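Clunano Tabletop Kit: Data Card

Last updated: February 1, 2023

Summary

Clunano is a two-arm tabletop kit sold by Jeder. This card covers the sample recordings that come with it. They are meant for buyers who want to check their own setup against ours before collecting anything new.

The set holds 40 episodes of one household task, clearing and arranging small kitchen items. Each episode has a wrist view and a head view. Props are a yellow cup, a mint-green plate, a sponge, a metal rack and a blue cloth.

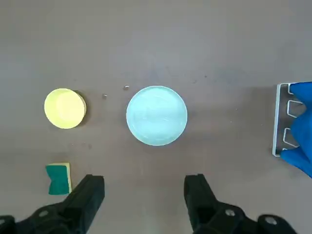

Episodes were recorded at our Cendholm site in August. Start positions change between episodes. The tabletop was not wiped down between runs, so expect crumbs and smudges — we left them in.

Contents

- episodes/ has one folder per episode
- calib/ has camera calibration for both views
- tools/ has the Cordeiro viewer and a short export script

Both arms are logged in every episode, including the ones where only one of them handles a prop. If you don't need the idle arm, drop its columns on export with the --single flag.

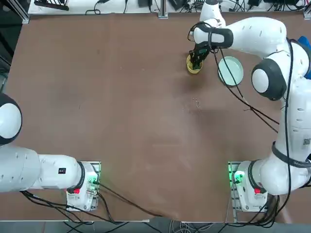

Head view. Right arm holding the yellow cup near the plate.

Known issues

- In 3 episodes the wrist stream starts late. They are listed in calib/notes.txt.
- Arm cables cross the table and can cover part of a prop in the head view.
- Gripper force is not recorded. The stock Clunano gripper has no force sensor.

Requirements

Cordeiro viewer version 2 or later. Almost 12 GB of free disk space for the full set.

License

Free to use with a registered kit. Ask Jeder support before sharing the recordings with a third party.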